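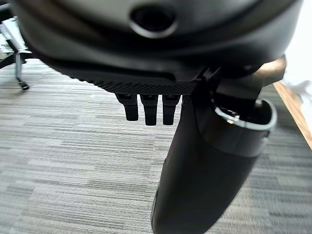 Grekell town council has agreed to fit new grip sleeves to the handrails on Skasel Steps, and says the work will make the climb from the bus station to Karunaratne Street "safer for everyone". The supplier, Torkovari, calls the surface of the sleeves a breakthrough in everyday grip. It is a diamond pattern. Fine crosshatching like the dark textured strip pictured, where the light picks out a speckled band along the underside, has been put on things people need to hold for a very long time, and the council has yet to explain what is new about this version or why it should cost more than a tin of paint and a new bulb in the lamp at the top.

The sleeves were approved at a meeting on Thursday evening after a discussion that lasted less time than the one before it, on parking permits. Members were told that Torkovari had tested the surface with 300 people, and that most of them preferred it to a plain rail. The report before them did not say where the test was done, how old the people were, whether any of them had been carrying shopping, or whether the rail was wet. A preference is a fairly weak thing to build a safety case on. Plenty of people prefer a rail that is warm.

Records released by the council in April list two falls on the steps over the winter. In one, the person slipped on leaves. In the other, the cause is given as "poor light". Neither entry mentions the handrail, and neither says whether the person was holding it.

Kanchan Rastogi, who lives on Karunaratne Street and uses the steps most days, said she had written to the council three times about the lamp.

"I've never had any trouble holding the rail," she said. "I have trouble seeing where the next step is. If they want to come and stand there at five o'clock in December with me, they're welcome."

Asked about the lamp, the council said it was "aware of the issue" and that lighting came under a different budget. Asked about leaves, it said the steps were swept "on a regular basis" but did not say how often.

Torkovari said its sleeves had been "very well received" elsewhere. It would not name the places, saying this was a matter for its customers. It also declined to say whether falls had gone down in any of them after the sleeves were fitted, and said figures of that kind were "difficult to compare".

There is also the matter of cleaning. A surface full of small grooves collects dirt, and on an open flight of steps it will collect moss too. The report says upkeep will be "minimal". The guarantee runs for two years, and the council's own papers expect the sleeves to last a good deal longer than that. Who pays for replacing them after the guarantee ends is not mentioned.

Fitting is due to begin once the summer holidays are over. The upper half of the steps will be closed while the work is done, with walkers sent round by the main road, where the pavement is narrow and has no rail of any kind. The council said signs would be put up beforehand. No date has been given for the lamp.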